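Skesura Read-Along Book Stand

Sovis Library and Classroom Supply
Item: Skesura stand, picture book size
Last updated 2026-09-16

The Skesura is a tabletop stand for picture books and early chapter books. It holds a book open at a comfortable reading angle so that a teacher, librarian or parent can read aloud with both hands free. It was made with story time in mind, but it also works well for displaying new arrivals on top of a low shelf.

Most book stands are built for cookbooks or music. They are either too deep for a thin paperback or too narrow for a wide picture book, and the pages tend to slide out when the book is opened near the front or back cover. The Skesura has a wide ledge and two page clips that move independently along it, so an uneven page split is no problem. The clips have soft tips and do not mark coated paper.

What it fits

Picture books in portrait, landscape or square format, up to 26 inches wide when open. Early readers and chapter books in paperback or hardcover also fit, including the small square paperbacks used in many beginning reader series. Board books will stand on the ledge without the clips. Big books made for classroom easels are too heavy and should go on the Mabula floor easel, sold separately.

Setting up

The stand ships flat. Unfold the back leg until it clicks, then set it in one of the 2 notches. The upper notch gives a steeper angle, better for showing pictures to a group sitting on the floor. The lower notch suits a child reading alone at a desk.

Put the book on the ledge before you attach the clips. Slide each clip in until it rests on the page about an inch from the outer edge. To turn a page, lift the right clip with one finger, turn, and let it down again. With a new hardcover, open the book gently at several places first so that the spine relaxes.

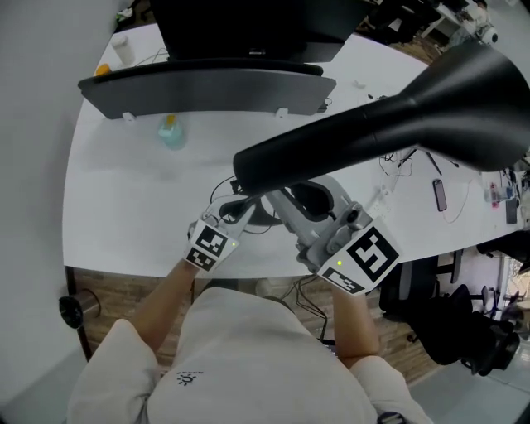
Seated at a white table, in long sleeves.

Using it with early chapter books

Children who are moving up from picture books often lose their place when a page has more text and fewer illustrations. The Skesura comes with a clear line guide that hangs from the top of the back panel and can be slid down the page as the child reads. It can be removed and stored behind the panel.

Illustrated chapter books with full spreads are best read without the guide. Take it off before you start – it catches the light on glossy pages.

From our customers

"We have the Skesura at the front of the children's room and use it for the superhero and fairy tale readers. I can do the voices and still have my hands for the puppets. The clips were stiff when we got it in August but they have loosened up." – Alby Waaka, children's librarian

"Good for thin paperbacks. I would have liked a third angle. The lower one is a little flat for my taller second graders." – Tae-yang Yeon, reading teacher

What is in the box

One stand with folding leg
Page clips, one pair
One clear line guide
Instruction sheet

Replacement clips and line guides are sold under the Pekura parts range. Pekura parts also fit the older Skesura with the round feet.

Care

Wipe with a damp cloth and dry right away. Do not use alcohol wipes on the line guide, as they will cloud it. Store the stand folded with the clips pushed to the center.

Ordering and returns

School and library purchase orders are accepted. Enter the order number at checkout and we will send the invoice with the shipment. Unused stands can be returned in the original box. If a clip arrives broken, write to us with your order number and we will mail a new one – you do not need to send the stand back.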